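Filed under: Streaming / Opinion
July | By the Home Viewing desk
14 comments | 162 shares

The Release Window Is Not the Problem. The Listing Is.

Most arguments about streaming in the past year have been about windows: how long a film should play in theaters before it can be rented, and how long it should be rentable before it is part of a subscription. I think the window matters less than people say. A viewer can wait 30 days or 45 days for a film without much harm. What a viewer cannot do is plan around a listing that does not say which kind of release is meant.

Take Dosusholm, the slow border thriller that came to home viewing this month. The weekly roundups gave it one line: "now available." On the first morning that meant a rental at a premium price on two storefronts. Ten days later it meant a lower rental price on the same storefronts. It is now part of the Vorside subscription, and the line in the roundups is still the same. Three different offers were described with two words.

The fix is simple and would cost the services very little. Every listing should state four things: the type of access (rental, purchase, subscription, free with ads), the price, the date the offer starts, and the date it ends if one is known. Theaters have printed showtimes for as long as there have been theaters. A start time is the same sort of information.

End dates are the weakest part of the current system. Putach, a family drama in six parts, left its first service at midnight with one episode marked as new. Anyone who had started it that week had to buy the rest or stop. The service knew the license was ending, as the term is written into the contract. It put the notice on a help page, two menus down from the title.

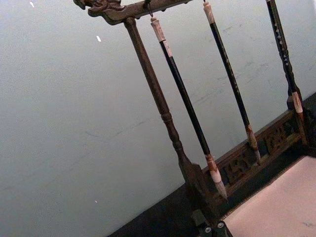 4 min read

The usual defense is that end dates change. Licenses are extended late, sometimes on the last day, and a service does not want to advertise a departure that does not happen. I accept that this is a real cost. It is a small one. A label that reads "scheduled to leave" is accurate on the day it is posted, and if the license is renewed the label can be taken down. Viewers already handle this with weather forecasts and train times.

Search results have a related fault. A search for Pan on my television returns the title, a poster and a play button. The button opens the trailer. The film itself is behind a second button, and the price appears on the screen after that. I timed the process at almost 10 seconds on a wired connection - not long, but the first screen had enough blank space to hold the price.

Critics and roundup writers have a share in this. We copy the wording we are sent, and the wording is written to cover every market at once. I have done it myself. A column that lists new releases should sort them by type of access first and by title second, so that a reader with one subscription can skip the parts that do not apply. Genre can come third.

None of this requires the services to share data or agree on a common window. They can keep competing on price and on timing. They would only need to put on the title page what their own billing systems already hold. Until they do, I will be adding the access type and the end date to every film I write up, and leaving the space blank where the service declined to supply one.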